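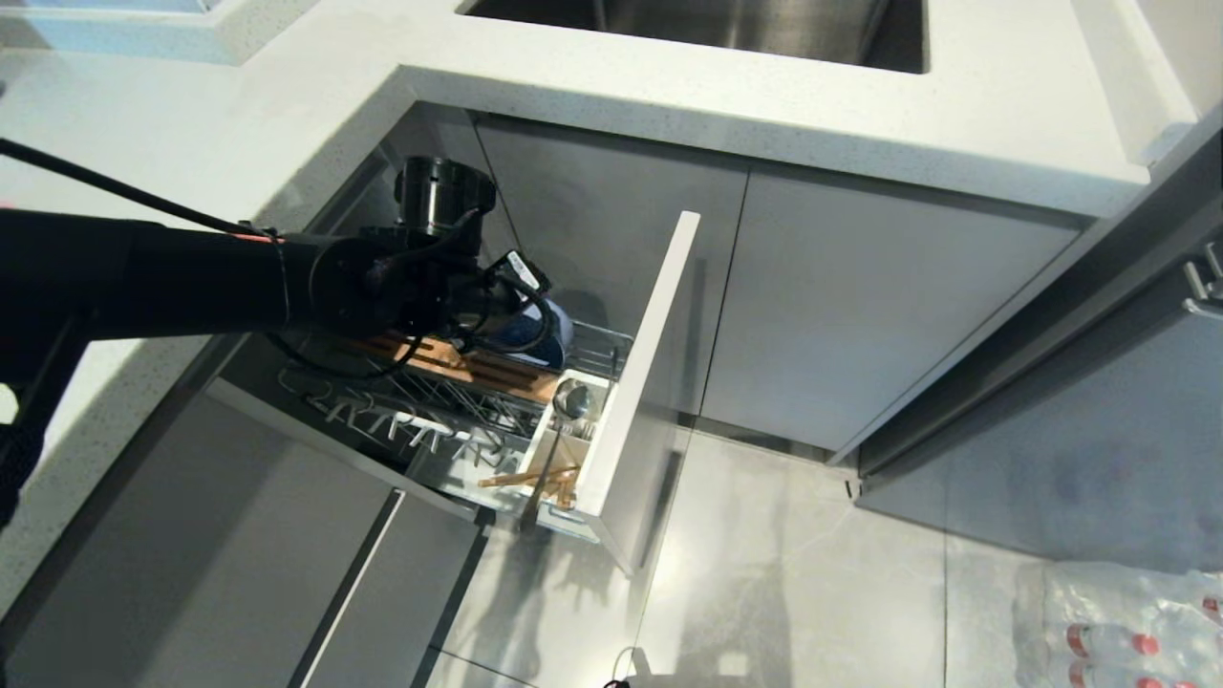 *Corner drawer pulled out, wire rack in it.*

18 November 2023

Second run of the mock jury with the Vogler file (the stolen trailer one, receiving stolen property) and I'm still buzzing a bit! Theda read the judge's instructions, the old version, and she has such a good courtroom voice that a couple of our jurors sat up straighter. Reading took 22 minutes. Then they went off with the exhibits and the verdict form and we sat and listened on the speaker.

Same trouble as in July. They get "beyond a reasonable doubt" fine, or at least they argue about it sensibly, but "knew or should have known" sends them in circles. One juror kept saying the guy *should* have asked for the title, so he's guilty, done. Another wanted to know who decides what he should have asked. Good question - the instruction does answer it, on page four, where nobody looked.

Deadlocked at the end. I let them go after 176 minutes, which was too long, and Gadisa had told me so before we started. Next time we cut the receipts exhibit. 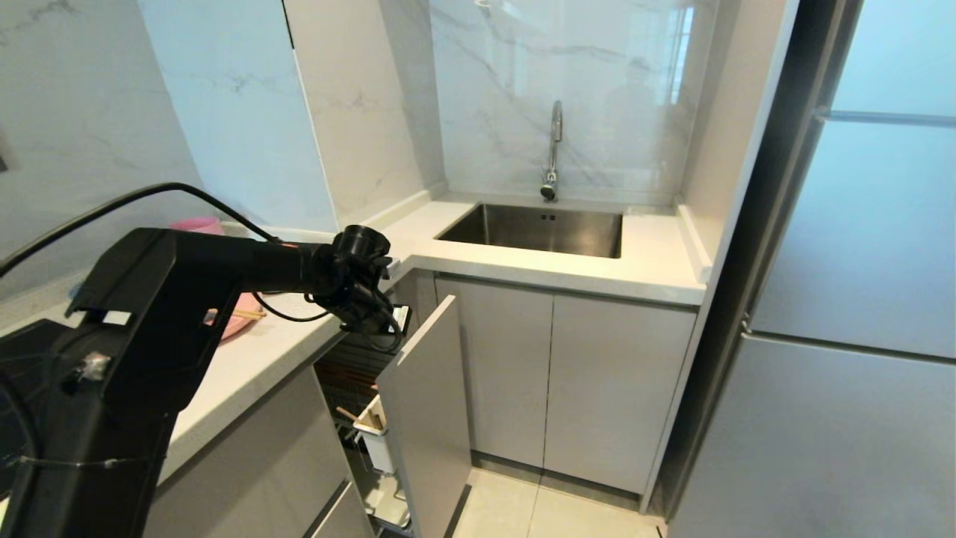 **Pavamton Law Clinic / Jury Instructions Workshop**

Things to fix before the plain version gets its turn:

- The verdict form still says "the Defendant Gandwood" in one spot and "Mr. Gandwood" everywhere else. A juror asked if there were two of them (!).
- Number the paragraphs. Panagiotis wants letters, Britta wants numbers, I'm going with numbers.
- Move the definition of "knew" up to the first page, right under the charge.
- Exit survey: question 13 asks two things at once. Split it.

Friederike has the transcript from the deliberation, 646 lines, and is coding it for every time someone goes back to the written instructions. My bet is it's hardly ever - they mostly quote each other. She'll send me the sheet when she's through the first half, and I still owe her the seating chart so she can tell the voices apart.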